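新闻稿

Bidosia大学生机器人社团公布八月仿真抓取比赛结果

Bidosia大学生机器人社团今天公布，社团的第一届仿真抓取比赛已经在八月完成。参加比赛的学生一共有32人，他们分成八个队，来自机械、计算机和数学三个专业。

这次比赛全部在电脑里面进行。学生不需要买真的机械臂，只需要一台普通的笔记本电脑和社团自己写的软件Misto。每个队要写一个控制程序，让两指夹爪靠近一个物体，对准它，然后把它夹起来。物体的形状都很简单，有圆顶的柱子、方块和球，但是每一次开始的位置和角度是不同的。

按照规则，每个队最多可以提交2000次尝试，程序提交以后不可以再用手修改。裁判程序会记录夹爪的位置、两个手指关闭的时间和物体有没有滑下来。

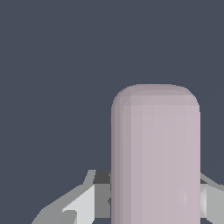
许多队在第一个星期遇到同样的困难：手指关闭得太早，物体就被推到旁边去了。后来有的队让夹爪先停一下，再慢慢关闭；也有的队改变了靠近的方向。社团每天晚上七点开一次网上讨论，各队可以互相问问题，也可以看别的队失败的记录。我们认为，看失败的记录对新同学帮助很大。

得到第一名的是Erdem队，总分2855分。这个队的三名成员都是二年级学生，在参加比赛以前没有学过机器人课程。第二名是Lovley队，他们的程序最短，只有718行，所以另外得到了社团的“简洁代码奖”。

Erdem队在赛后报告中写道：“我们开始的时候以为最难的是数学，后来发现最难的是决定什么时候关闭手指。”

各队的代码和报告将放在社团的网页上，其他学校的学生可以免费下载和使用。Misto软件的下一个版本会增加软的物体和三指夹爪，社团现在正在写这个部分的说明书。

下一届比赛计划在明年春天举行，也欢迎外校的队伍报名。没有编程经验的同学可以先参加社团的入门课，课程一共六次，不收费用。

媒体联系：Bidosia大学生机器人社团宣传组

（完）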